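Okay, so. Table setting. I get to talk to you for the next little while about my favorite subject in the whole world, which is the small stuff you put down before anybody eats!

(Wait for people to find seats. Handouts are on the back chairs.)

Start with the story about my aunt's house. She had one drawer for every kind of chopstick, spoon and saucer she'd ever brought home, and as kids we were allowed to pick our own for dinner. I picked wrong on purpose every time, the biggest saucer and the tiniest bowl, and I still think it looked great. Pause here, people usually have a drawer story of their own. Take two or three.

Then on to bare tables. I used to be a tablecloth person. I owned so many tablecloths! When we ran the supper evenings at Holtham I washed and ironed them all, and one March I just didn't get to it, and we ate on the bare wood. I never went back. Pale wood does so much of the work for you. Next two slides, leave them up for a good long while. 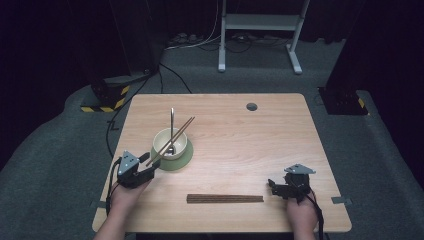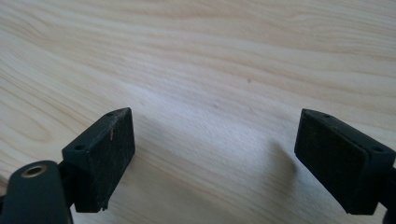

Notes by Yolanda Huanca | Aug 27, 2020 | Supper Table talks, Holtham
404 shares 59 comments

Talk about the green first, because somebody always asks. Sage under cream is such an easy pair. The saucer is wider than the bowl, so you get a whole ring of color, and on a light tabletop a ring is plenty. If you have cream bowls at home (everybody has cream bowls) try one odd saucer under each before you buy anything new.

Now the chopsticks! Two pairs, a light tan one and a dark chocolate brown one, and I love them in the same setting. The dark pair lying flat along the front of the table makes one thin brown line, and your eye goes right to it. The tan pair is close to the table color, so it goes quiet. Ask the room which they'd give to a guest. At Brekke it split right down the middle and we lost ten minutes to it, happily.

Spoon: a slim silver handle standing up out of a small bowl is a lovely bit of height. Keep the bowl small, though. In a wide one the spoon slides down and sulks against the side.

Go to the second slide and talk grain. Look at those long curves, and the tight wavy bit in the upper left corner! There's one tiny dark speck near the top too, and I'm fond of it. When you lay a place, turn things a little and see whether you like your chopsticks running with the grain or across it. I go across. Danilo Lacson goes with, and he will tell you so if he's in the room, so let him.

Care, quickly, since I always run over. Wipe with a soft cloth, barely damp, and dry it straight after. For scratches in plain unfinished wood I use 400 grit paper, very lightly, along the grain. Test underneath first. Please don't leave wooden chopsticks soaking in the sink overnight, I have lost good ones that way.

Hands-on part: the Wovora saucers are in the blue crate and the Skokance bowls are in the two boxes by the door. There are 50 pairs of chopsticks, mixed colors, all jumbled up together. Everyone takes a bowl, a saucer that is NOT the same color, a spoon and two pairs, and has a go. Walk around while they do it. Don't fix anybody's.

If there's time left, do the napkin fold. If not, it's on the back of the handout. Crates go back by the door when we're done, bowls on top please.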